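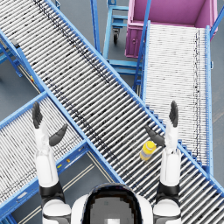

Should a small packing firm buy a two-armed robot to take bottles off a roller conveyor?

Probably later, and only once somebody has written down what the job costs today. We hadn't done that when the first quote arrived, and I suspect most firms our size haven't either.

I look after the equipment budget at our Premholm site, which sounds grander than it is. I have a spreadsheet, a folder of quotes and a standing argument with myself about whether to mend things or replace them. This year's argument is about picking loose bottles off the rollers and putting them in crates. It's dull work, people don't like being put on it, and every supplier I've spoken to since the spring would like to sell me something with hands.

So this is where I've got to, for anyone else with the same folder.

The price on the front page

Carwood's quote came to £121,000. That bought one robot with two arms, the hands, a base to stand it on, installation and a year of support. It was a tidy document and I'd have no complaint about it if it had been the whole bill.

It left out guarding. It left out the changes to our conveyor, which is older than the brochure assumes and has been raised at one end with plates that I'd rather not have inspected too closely. It left out the floor, the network point, the training, and the cost of stopping the line while all this goes on. Some of those were listed under "customer responsibilities" on the last page but one, in smaller type than the rest. I added my own guesses and the total went up by more than a third.

The second quote, from Nikolaidis, was lower and vaguer. I asked what happens to the support price after the first year and was told it would be "in line with usage". I've asked again. If it comes back as a number I'll put it in the spreadsheet, and if it doesn't I'll put in a nasty one of my own.

What the work looks like

Our problem is bottles lying on their sides. Upright and evenly spaced, they could be handled by a much cheaper machine, and we'd have bought it years ago. They come down the rollers at whatever angle they like, and a person just reaches over and picks one up without thinking about it.

I've spent a fair few evenings looking at simulated robots doing this sort of thing, and I do see the appeal. A bottle with a bright yellow cap, held upright just above the rollers, looks like a solved problem. My trouble is that I'm not buying one bottle. I want to know about the whole of a shift, including the last hour of it, on our rollers, with our labels, some of which peel.

When I asked for figures I was given picks per hour. I'd also like to know how many drops there are, who clears up after them, and how long the thing stands still waiting for that person. If someone has to be nearby all day, then I'm paying for the robot and the someone.

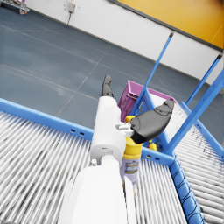
Things I've asked for before signing

A trial with our own bottles, full ones and part-filled ones, tipped on to the rollers by us.

A test of 548 bottles in a row with nobody stepping in. It's an odd number, but it's what went through in one sample hour at our Brindcombe site and I'd like to compare the two. Carwood suggested a smaller batch. I said no.

The price of a replacement hand, in writing, with a delivery time. The fingers are what will wear out, and the first answer I had was 14 weeks. I can't leave a line idle that long, so I have to budget for a spare hand from day one – more money that wasn't on the front page.

A clear statement of what happens if we change the bottle. We've done it twice in recent memory, once for a different cap, and I don't fancy paying for a site visit each time marketing have an idea.

The boring alternative

For nearly £8,000 we could fit side guides and a short chute, so that the bottles arrive pointing the same way and nobody has to lean so far. Those prices are from a firm we already use. It wouldn't do away with the job, but it would make it quicker and kinder on the back, and it would make any robot we bought afterwards an easier buy too.

That's what I've put forward for September. The robot stays on the list for next year with a question mark and a bigger number beside it than Carwood would like. I've kept a little back for the trial as well, provided they agree to the 548. No reply on that yet.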